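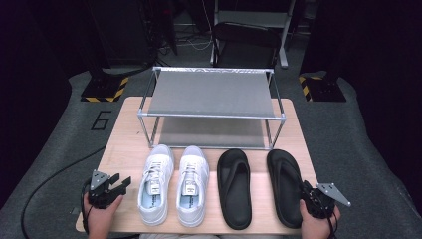
Natalia Chávez was already at the corner table when I got there, with a paper cup of tea going cold and a folded county map she had clearly folded and unfolded many times. She apologized for the map before she had even said hello. "I know it's all on the phone now," she said. "I just think better when I can lean on the whole thing."

The whole thing, in this case, is the territory served by Taslow, the shared van service she has run out of the old bus garage in Rendlow for the past four years. If you live on the east side of town you have probably seen the vans, or waited for one, or had a neighbor tell you at length about waiting for one. You book a seat by app or by phone, you say where you are and where you want to go, and a van comes by with whoever else happens to be headed the same direction. It isn't quite a bus and it isn't quite a cab, and Chávez has given up trying to find a word for it.

"My mother calls it the van," she told me. "I think that's as good as anything."

I had come to ask about the changes that start in May, when Taslow will begin running evening trips out to Solís, the cluster of neighborhoods past the rail yard that lost its last bus route a while back. But Chávez likes to come at a subject from a distance, and I am not a person who minds that, so we began with her years as a dispatcher for a delivery company, where she sat in a windowless room and moved trucks around a screen.

"I loved that job, I really did," she said. "You get this picture in your head of everybody out there, and who's running behind, and who could swing over and help. And I'd drive home at night past people standing at bus stops in the cold and think, well, who's got the picture for them?"

She started with two vans and a phone line that rang in her kitchen. These days the booking runs through software from a company called Clellex, which she speaks about the way some people speak about a brother-in-law. It has been very good, mostly. There was a bad stretch last winter when the app kept promising pickup times that the vans could not possibly make, and she spent a good many evenings on the phone with riders who had stood outside for nothing.

"I called every one of them back that I could," she said. "Some were very kind and some weren't, and I'd say the ones who weren't had a point. If I tell you ten past six, you've planned your supper on ten past six."

What did they change? Quite a lot, as she explains it, though the fix that mattered most was simple enough. The software had been figuring its stops as if every rider were standing at the curb with a bag in hand. Many Taslow riders use a walker or come down from a third floor, or they have two small children and a stroller that won't fold. Clellex added a setting so that riders can ask for a few extra minutes at the door, and once the vans stopped losing time at stops they had never been given time for, the rest of the schedule began to behave.

The service now has 229 people signed up for a monthly pass, and in its busiest month so far it carried 1,647 trips. Chávez had those numbers written on the margin of the map, in pencil. She is proud of them, and a bit wary too.

"People see a number like that and say, great, add more, go everywhere," she said. "And I'd love to go everywhere! But every mile I add out at the edge, somebody in the middle waits longer. You have to be straight with folks about it."

That is more or less the argument over Solís. At the open meeting in the library basement, several regular riders stood up to say that they were worried about their own trips, and a man who has ridden since the first week asked her, quite politely, whether she was about to ruin a good thing. She told him she didn't think so but that she would be watching the wait times every night, and that if they slipped she would come back to the same room and say so.

The plan is to start small. Two vans will run out past the rail yard from six until 10 in the evening, mostly with the hospital laundry and the warehouse shifts in mind, and they will pick up at set corners only — no door service at first, except for riders who have asked for it on account of a disability. The fare will be the same as it is in town. I asked whether that made any sense on paper, with the distances being what they are, and she laughed and turned the map around so that I could see it right side up.

"On paper, no. It's paid for through the fall by a county grant, and after that I've got to show that people used it. But I wasn't going to charge the folks farthest out the most money. I just wasn't."

She still drives one shift a week herself, usually the early one. She says it's the only way to find out that a corner floods or that a gate code has changed, and I suspect she also just likes the company. A rider taught her to make tamales, one trip at a time, over most of a December. Another reads her the crossword clues and gets cross if she answers too fast.

Near the end I asked what she would want if somebody handed her the money tomorrow, no forms to fill in. I expected her to say more vans. She thought for some time, and moved her cup off the north end of the county.

"Benches," she said. "With a roof on them. I could have the best schedule in the state and you'd still be standing in the rain for part of it."

Evening rides to Solís can be booked from the last week of April, in the app or by calling the Taslow desk, where Chávez says a person will pick up. She had to leave then. One of the drivers had a dentist appointment, and she was covering the afternoon.

Related stories
Rail yard crossing to stay closed through summer
Where the money from downtown parking meters goes
Letters: Bring back the Saturday express
A morning with the school bus mechanics

Get our local stories in your inbox every week. Enter your email address to sign up. You can unsubscribe at any time.

Contact us | Corrections | Privacy | © All rights reserved | Back to top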